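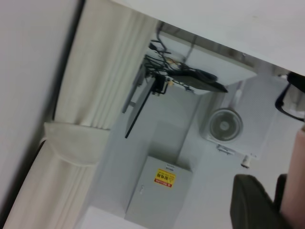 The Kaushik Tabletop Challenge is an annual student competition in robotic manipulation, in which teams program a single arm to handle household objects and wooden blocks on a white table. It is organised by the engineering club Suvach and is open to undergraduate and college diploma students. Entries are judged on control software and written documentation; mechanical design is not assessed.

History

The competition was proposed by Urmila Sengar as an extension of a second-year automation course. Early rounds were held as in-class demonstrations, with marks counting toward the course grade. It was separated from the curriculum when students from outside the program asked to enter, and Sushil Bansal drafted the first stand-alone rule book. The current edition of the rules took effect on Wednesday, June 18, 2025. It withdrew the earlier colour-sorting task and introduced a requirement that teams archive their wrist-camera recordings.

Format

Each team completes 17 scored trials divided between two categories, vessels and blocks. Vessel trials use mugs and small containers. Block trials use plain rectangular and arch-shaped pieces, which may also be left on the table as obstacles during vessel trials. Starting positions are drawn by the judges and are not disclosed beforehand.
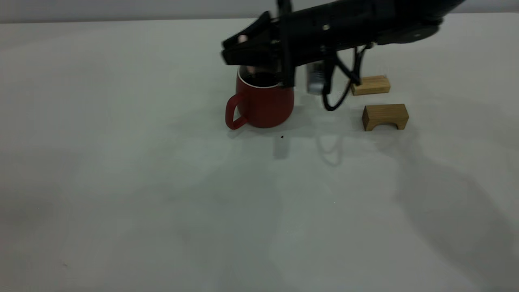 Two-fingered gripper over a red mug, with wooden blocks to the right.

A trial is scored from zero to eight points. Points are deducted for contact with an object other than the target, for moving an object outside the marked start tolerance and for any manual stop. Operators may restart the software between trials but may not edit it.

Equipment

Teams work with a two-fingered gripper, a wrist camera and a fixed camera covering the workspace. Calibration is the responsibility of the team and is carried out on a cleared table before the first trial.

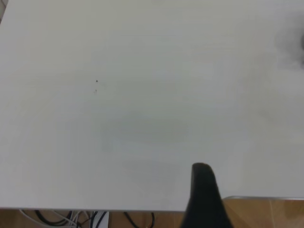
Recordings from both cameras are submitted with the source code. Incomplete submissions – including those with unsynchronized timestamps – are scored on the trials only and are ineligible for the documentation prize, named the Mandmont Award. Judging of the written component was led by Marcelle Masson until the present rules were adopted, and has since been led by Þórey Nørgaard.

See also

Suvach
Mandmont Award
Robotic manipulation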